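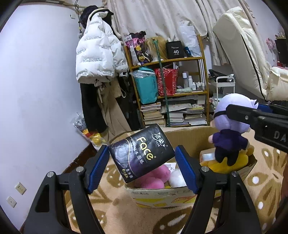
About Florkolis

Florkolis is a small company that teaches robot arms to pick up and put away household things. We work from two floors at Kerekes Yard. The ground floor is the workshop, where the arms and the benches are, and upstairs we have a room for visitors and an office that doubles as a store.

We started on Oct 1, 2019 with one arm, bought second-hand from a packaging line, and a contract to find out whether it could sort returned parcels. It could sort some of them. The parcels with hard sides went well and the soft ones mostly didn't, and the soft ones have kept us busy ever since. There are 15 of us now. Most of the team came from engineering or software, but we also have people who used to work in shops, in care homes and in a school kitchen, and they tend to be the better judges of how an object should be handled.

This page says what we do and what happens when you visit, as most people who look us up are thinking of coming to an open day.

What we do

A home is a hard place for a robot. In a factory the same part arrives in the same spot every few seconds. In a bedroom or a living room there may be soft toys piled in a cardboard box, a pack of tissues in slippery wrapping, clothes on the wall, a shelf where books share the space with bags and bottles. Few of these things have a fixed shape and hardly any of them are where they were yesterday.

Our main project is called Plolus. Its aim is an arm that can clear a floor or a shelf into a box, and take things out of a box again when asked, without squashing what is already in there. The first half is further along than the second. Taking one item from the top of a full box is harder than it sounds, as the thing you want is often holding up the thing next to it.

Plolus learns from people. We record a person doing a job by hand with a gripper, many times over, and the software works out from those recordings how the arm should move. The gripper we use for this is our own and is called the Vevow. You hold it and squeeze, and two jaws close on whatever is between them. There is a camera on it, so each recording shows the object and the jaws from the point of view the arm will have later on. The jaws have ribbed pads at the tips, and the pads are the part we have changed most often. Our early ones were smooth and could not keep hold of plastic wrapping. The ribbed ones do much better with it, though they still struggle with very thin bags.

A lot of the recording is done in ordinary rooms, with the rooms left as they are. People sometimes ask if they should tidy up before we come. Please don't. A clear floor teaches the arm very little.

What a recording session is like

A session lasts as long as the person doing it is comfortable, with a stop every 14 minutes. The job is usually short: pick up one thing, move it over the box, let go, go back for the next. We ask people to move at their usual speed and to carry on if they drop something. A dropped item is kept in the recording and marked as a drop. We used to delete these and regretted it, as the arm then had no idea what to do when it dropped something itself.

Wrapped packs are a favourite starting object. They have a clear shape and they can be held at an angle, and they don't mind being let go of. Soft toys come next. A doll is more difficult than a plain soft toy, with hair, clothes and a head that may turn when you lift the body. We have a shelf of dolls in the workshop for practice and the shelf is always being added to.

Our library holds 502 finished tasks at the moment. A task counts as finished when two people here have watched the whole thing and agreed on the labels. They don't always agree, mostly about the moment when a thing stops being held.

Open days

We hold an open day at Kerekes Yard every January, and smaller visits through the rest of the year for schools, colleges, care providers and anybody else who writes and asks. Groups are limited to 12 people. That is how many the workshop can take with everyone able to see the bench and still get to the door.

A visit goes like this.

You come in by the side door, sign the book and leave your coat and bag upstairs. There is tea, coffee and squash. One of the team gives a short talk on safety, which covers the yellow line on the workshop floor, the red stop buttons and where to go if the alarm sounds. There are no slides.

After that we go down and watch the arm. It starts with a job it knows well, putting wrapped packs into a box, and then moves on to soft toys. Visitors choose the order and can move the box between turns. The arm is slow. Adults are often surprised by how slow, children less so. It pauses before each grip while the software makes up its mind, and it will sometimes reach for a thing and then back away. We leave all this in and we don't speed anything up for guests.

Then it is your turn. Everyone who wants to can have a go with a Vevow. We set out a box and a mix of objects on the floor, and there is a table at waist height for anybody who would prefer not to bend. Most people pick up the knack within a few tries. What they notice first is how much they normally do with a fingertip or a thumb, and how awkward it is to turn an object round with only two jaws. After trying it themselves, people tend to be more patient with the arm.

We don't keep recordings from visitors unless you have signed a form saying we may. For anyone under 18 a parent or guardian has to sign. If you would like your go to be added to the library, ask for the form when you book and bring it with you, as we can't sort it out on the day.

The last part is questions. These are the ones we get most.

Will it be able to do my washing up? No. Our arms are not sealed against water, and plates are outside the project.

Can it hurt someone? The demonstration arm runs at low speed and stops when it meets resistance, but it is still a machine with weight behind it. Visitors stay on their side of the yellow line while it is switched on. The Vevow has no motor and the worst it can do is pinch.

When can I buy one? We don't sell arms. We sell the Vevow to colleges and other workshops, and we license the recordings and software. If a household product comes out of Plolus it will be made by another firm.

Does it know what the objects are? In a limited way. It has a rough idea of shape and of how soft a thing is likely to be. It can't read labels, and a toy it has never met is treated as a general lump until it has been gripped once.

What visits have changed

We began inviting people in for the sake of being good neighbours, as the yard had been quiet for years and there were rumours about the noise. The visits have since become part of the work. A group from a care provider pointed out that our boxes were always placed straight in front of the person, when many of their residents keep things to one side of a chair. We now record with the box in all sorts of positions — left, right, half under a table. A school group found that the arm would try again and again to lift a toy that another toy was lying across. That took us most of a spring to put right, and it still happens now and then.

The handle of the Vevow was also redone after an open day. The old one suited large hands and we had not noticed, most of the early team having large hands. The present one comes in two sizes.

For schools

School visits are free. We can take one class in two halves, with one half upstairs doing a paper exercise about instructions while the other half is in the workshop, and then they swap. In the exercise, one pupil writes down how to put a pencil case into a bag and another follows the words exactly. It is noisy. Please send at least two adults with each half and tell us beforehand about any pupils who dislike sudden sounds, and we will turn off the start-up beep.

We can also bring two Vevows and a box of objects to a school. The arm stays at Kerekes Yard.

Getting here and getting in

The workshop has level access from the side door. The upstairs room is reached by stairs only, so if anyone in your group would find them difficult, tell us and we will hold the whole visit on the ground floor. The toilet on the ground floor is wide enough for a wheelchair. There is no parking in the yard, which is shared with a joinery firm and has lorries turning in it most mornings. The bus stop is opposite the gate.

Wear flat shoes, and tie back long hair. Photographs are fine in the workshop. We ask you not to take any of the screens in the office, or of other visitors without checking first.

Working with us

We take on one or two trainees each year, usually for the labelling and recording side to begin with. You don't need a degree. You need to be able to watch closely for long stretches and write down what happened in plain words. Vacancies go up on the noticeboard by the side door as well as on the website.

To book a visit, use the form on the contact page and give us the size of your group and a choice of dates. January places go first, and we keep a waiting list for them.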